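Ticket: Prorberg hand kit, wrist cam feeds sideways in viewer
Opened by: Nerea Nieto, Bumgate
Assigned: Killian Lebrun, Prorberg support
Priority: medium, trial unit, we need to decide in September

Kit is the two-hand trial set with wrist cams. Hands move fine. Problem is the viewer: everything comes up turned on its side, and auto exposure hunts. Grabs attached, straight out of the viewer, no edits.

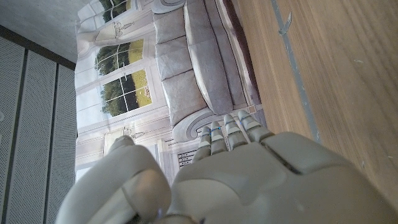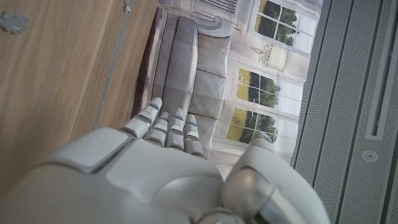
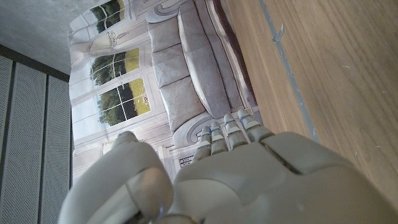

Fingers up, sofa backdrop sideways in all three.

Already tried:
- restart viewer, no change
- restart hand controller, no change
- swapped USB ports, no change
- rotate setting in viewer menu. Works untill you close the window, then it's gone

Also exposure. Log shows it jumping between 600 and 2,000 every few seconds with nothing moving. Is that normal?

Killian Lebrun, 9:40
Thanks for the grabs. Rotation first. Cams are bolted in at an angle on this kit so raw feed is never level, viewer is supposed to fix it from the mount file. Sounds like mount file isn't loading. Can you send the startup log? First page is enough.

Nerea Nieto, 10:15
Attached. Line 94 says "mount profile not found, using default". Is that it?

Killian Lebrun, 10:22
Yes that's it. Folder name changed in the last installer and the trial kits shipped with the old one. Steps:
1. close viewer
2. in the config folder rename mounts_old to mounts
3. open viewer, pick your kit from the list, hit save (not apply)
4. close and reopen to check it sticks

Nerea Nieto, 11:05
Did 1 to 3. Left hand level now, right hand still sideways. Unai Olmedo did the same on the second laptop, same result.

Killian Lebrun, 11:30
Right side has its own file, my fault, should of said. Copy it from the zip I just sent into the same folder. Same save step.

Nerea Nieto, 1:10
Both level. Closed and reopened twice, it sticks. Please put this in the quick start, we lost nearly 30 minutes just looking for the setting.

Exposure still jumping. Any ideas?

Killian Lebrun, 1:45
Set exposure to manual, start at 600, go up until the white shell starts to clip then back off a notch. Auto meters on the whole picture and the shell throws it. Fix is on the list for next firmware, no date yet.

Nerea Nieto, 2:30
Manual holds steady. OK for the trial, not OK if we buy. Teodoro is going to want a date for that firmware before he signs anything. Also can we get the finger cal sheet for the right hand, box only had the left.

Killian Lebrun, 2:50
Cal sheet sent. Asked Nandi Sibiya on firmware about the date, she'll reply in here. Closing the rotation part, leaving exposure open.

Status: partly resolved, waiting on Prorberg firmware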